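Setting Up a Table for a Small Robot Arm: Tips from Our Shared Workshop

Gil, our little arm, has been on three different tables now, and I've picked up a few habits along the way (some of them from Joon-young Nam, who is far more patient with cables than I am!).

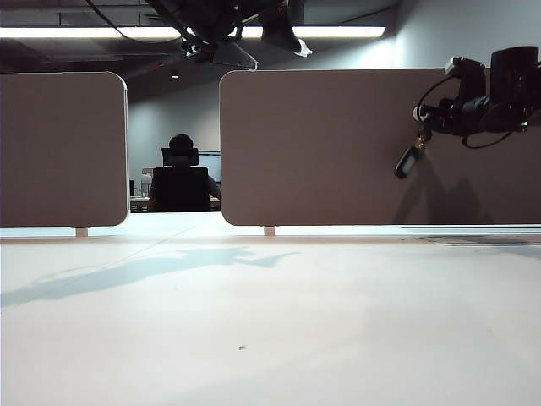

Start with the tabletop

Go for matte and pale if you can. Shiny tops throw glare, and a screw you dropped last night hides beautifully on dark wood. Wipe it down before every session, corners too, and run your palm across afterward, because crumbs and bits of solder do turn up.

Watch your shadows

Switch on whatever lights you'll be working under, then move the arm slowly through its whole reach and see where its shadow goes. Ours wandered right over the spot where we wanted to put parts down, so we shifted the pick-up area 2 inches and were much happier.

Put up a divider

Fabric panels are lovely for this, and kind to whoever is trying to concentrate at the next desk. Leave yourself a gap to talk through.

Leave slack in the cables

Give the wrist a generous loop, turn it both ways by hand with the power off, and only then tie anything down.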